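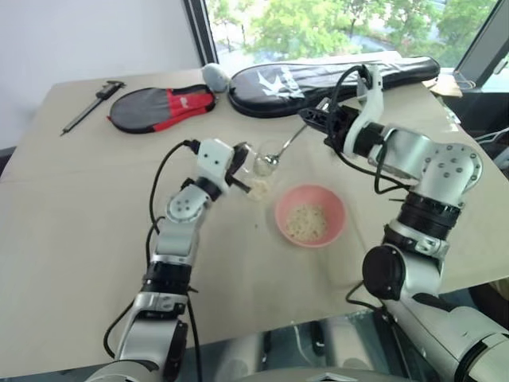

Josué Vasconcelos ate cereal for supper the night his brother's things came back from Larmont.

They came in two boxes and a long bag. The driver wanted a signature and got one. Josué carried everything up to the second floor in three trips, stopping on the landing each time to let the feeling come back into his fingers. He was not old, but he had been stacking pallets at Bermont for 20 years and his hands had begun to go numb when he held anything heavy.

He put the boxes by the window and the bag on the kitchen table. He had covered the table with paper that morning, meaning to glue the sole back on a shoe. The shoe was still under the chair. He poured cereal into a bowl, found there was no milk, and ate it dry with a spoon.

Rui had left for Larmont in October with a plan to coach. He played everything that had a net. As boys they had strung a bedsheet between the fig tree and the henhouse in Macedo and hit a shuttlecock over it until the feathers were gone, and then they hit the cork. Rui always won. He was four years younger and he won anyway, and Josué had stopped minding somewhere around the age of 15.

The phone rang at half past eight.

"Did it come?" Rui said.

"It came."

"All of it?"

"Two boxes and a bag. I haven't opened them."

"Open them. I want to know if they sent the calipers."

"What do you need calipers for?"

"I don't need them. They're Dad's."

Josué put the phone down next to the bowl and cut the tape on the first box with a key. Shirts, a towel, a lamp with no bulb. A folder of papers from the Lidance sports hall, where Rui had worked until the hall closed. The second box was heavier. Under a coat and a pair of court shoes was a paddle case, and under the case, wrapped in a sock, were the calipers.

He slid the jaw open and shut. It moved the way it always had, a little stiff at first and then easy. Their father had measured everything with it. He measured bolts and pipe, and once, when Josué was six, he measured a bean plant every morning for a month and wrote the figures on the wall behind the stove.

"They're here," he said into the phone.

"Good."

"They were in a sock."

"I know. I put them in the sock."

Neither of them said anything for a while. Josué could hear a television where Rui was, and a woman talking to a child.

"How is it there?" he asked.

"Fine. It's a couch. It's only until the end of the month."

"You can come here."

"You've got one bedroom."

"I've got a floor."

Rui laughed, but he did not say no. He asked if the rackets were all right. Josué unzipped the long bag and looked. There were two, both with good strings, and a tube of shuttlecocks that had never been opened. He told Rui they were all right.

"You could use one," Rui said. "There must be a court."

"There's a school that opens its gym in the evenings. I see the lights on when I walk home."

"Well, then."

"I haven't played since Macedo."

"So you'll lose," Rui said. "You're used to that."

Josué ate another spoonful of cereal. It had gone a little stale but he did not mind it. He thought about what a ticket from Larmont cost, and about the envelope in the drawer with the rent in it, and the other envelope behind it, which had 602 in it and was meant for a tooth.

"There's a bus at seven in the morning," he said. "It gets in after lunch."

"I know about the bus."

"I'm at work until four. I'd leave the key with the woman downstairs."

"Josué."

"It's only until the end of the month. You said so."

The television went off at the other end. Rui said he would think about it, which was what he said when he had decided and did not want to be thanked or argued with. Then he said the child was going to bed and he had to get off the couch so they could find her blanket.

After he hung up Josué cleared a shelf in the hall closet. He took out the winter blankets and a fan — he had never liked the fan — and put Rui's shirts where they had been. He stood the lamp on a chair by the wall and went looking for a bulb. The only spare was in the bathroom cabinet, behind the aspirin. He screwed it in and switched it on, and then he moved the chair a little to the left, to leave room for a mattress.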